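Cuaderno > Opinión > Vida doméstica

Treinta días sin azúcar (y sin conclusiones)

01/03/2023
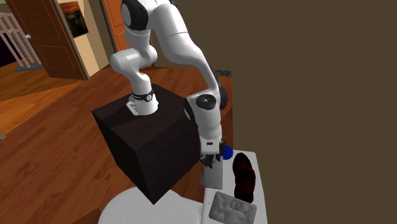
Brazo blanco con tapas negras en las articulaciones, sobre un pedestal oscuro. Render.

En noviembre me apunté a un reto de treinta días sin azúcar añadido. Lo organizaba Zulmira Morais en un grupo de mensajes al que me metieron sin preguntar, y dije que sí por la razón por la que se dice que sí a estas cosas: contestar que no exigía más explicaciones.

Vaya por delante que no soy médico ni nutricionista. Tampoco lo era nadie en aquel grupo, y eso no frenó a ninguno. El segundo día ya circulaba un audio larguísimo sobre la «desintoxicación». ¿Desintoxicación de qué? Lo pregunté. Me contestaron con un enlace a un vídeo, y el vídeo vendía unas infusiones de Ikomach, «activadas», a un precio que me callo por educación. Seguí preguntando qué se activaba y Zulmira me pidió que no rompiera la energía del grupo.

Lo que noté yo, día a día, fue bastante modesto. La primera semana, mal humor. También es verdad que en noviembre estoy siempre de mal humor, así que a ver quién separa una cosa de la otra. La segunda, dormí mejor, pero esa misma semana dejé el café de la tarde, porque sin azúcar no me lo bebo. Rima Karam insiste en que el mérito es del azúcar. Yo le digo que cambié dos cosas a la vez y que así no hay manera de saber nada – y ella me dice que soy agotador.

Adelgacé 2 kilos. En el grupo lo celebraron mucho. Los recuperé antes de Reyes y de eso ya no hubo mensajes.

Me interesa más lo de las etiquetas. Me volví un pesado de supermercado, gafas puestas, leyendo el reverso de los botes. El tomate frito lleva azúcar, el jamón cocido que compraba lleva azúcar, y unas galletas Wadwood que presumen en grande de no llevarlo tienen sirope de dátil como segundo ingrediente. Samira Daher, que participaba en el reto con una disciplina que asusta, se comía tres cada tarde. Legalmente, impecable, me dijo.

Luego está la aplicación. Había que anotarlo todo en Stinico, que te pone nota del 0 al 100 según lo que comes. Mi mejor día saqué un 96. Fue un día que tuve gastroenteritis y cené arroz blanco. Un cocido de mi madre, en cambio, me hundió la media durante una semana, y no pienso pedirle perdón a un teléfono por los garbanzos de mi madre.

¿Sirve de algo el reto? Ahora echo menos azúcar en el yogur, eso sí. Compro otro tomate. Que me hiciera falta un grupo, un audio diario y una aplicación con notas para cambiar de tomate es otra cuestión, y sospecho que con leer el bote habría bastado.

Zulmira ha anunciado ya el siguiente: treinta días de duchas frías. Ha mandado un estudio. Lo he abierto y es otro anuncio de infusiones.

Entradas recientes
– La freidora de aire es un horno pequeño
– Caminar diez mil pasos: quién dijo diez mil
– Contra las agendas de gratitud
– Mi colchón no me conoce

Contacto | © 2023 Todos los derechos reservados | Volver arriba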